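The Long Way Around a Bath Puff

By Wakana Iwasaki

Kenta Hosoda holds the tool with both hands for the first hour and with one hand after that. It weighs more than it looks. By the end of a shift, he says, he feels it in the wrist first and then in the shoulder.

Hosoda works for Sturkitz, a small company that collects household demonstrations for robot makers. He goes into apartments with a hand-held gripper, picks things up, puts them down somewhere else, and does it again. The recordings go to an office in Jenley, where they are checked and sorted. Later a robot arm with the same kind of fingers is trained on them.

The company has 20 people doing this work. Most of them came from other jobs. Hosoda repaired sewing machines. Salamatu Ackah, who trained him, drove a school bus for years before she joined in April.
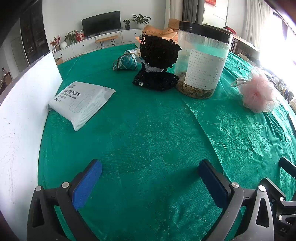 Ackah's first lesson to new people is about speed. Almost everyone moves too fast. A person reaching for something on a table has already decided how to hold it, and the hand closes before the eye has settled. She asks them to slow the last few inches and to bring both fingers in together. She also likes a table with different kinds of things on it. A bath puff gives way when it is squeezed, a tall plastic jar with a screw lid does not, and a soft package of wipes is somewhere in between. The operator has to change the grip for each one, and those changes are what the company is selling.

"If you only do boxes, you get a robot that does boxes," Ackah said.

There is another way to do it. Ristum, a firm that trades staff with Sturkitz now and then, teaches its machines by remote control. The operator sits at a desk with a pair of handles and watches a screen while the arm copies each motion. Ghassan Hattar has done both jobs. He prefers the desk for his back and the hand tool for everything else.

"With the handles you can't feel when something starts to slip," he said. "You see it on the screen, and by then you've dropped it."

The desk setup does have one clear advantage. The robot that records the task is the robot that will perform it, so a reach that works in training is a reach the arm can make. With the hand tool, people twist in ways a machine may not be able to follow. Reviewers throw those takes out.
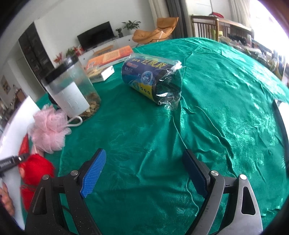 Ruba Mahasneh runs the review desk. Her team rejected roughly 70 takes in the last batch she finished, out of 3,000. Most had the same fault. The operator had bumped an object with the back of a finger and kept going. Mahasneh keeps a take if the operator misses, backs off and tries again, because a robot will miss too and needs to have seen what comes next.

She sends notes back to the operators in plain sentences. One to Hosoda read, "Good grips, but you let go too high." He taped it inside his tool case.

Pay is by the shift and not by the take, a rule the founder, a Mr. Dissanayake, set after an early trial in which people rushed. Shifts include 2 breaks. Hosoda spends his stretching his fingers against the edge of a counter.

He has seen an arm running on his own recordings once, at the office. It was folding a towel. He recognized the small pause he makes before he lets go, and he asked Mahasneh whether she could take it out. She told him it was fine the way it was. He has been trying to shorten it since.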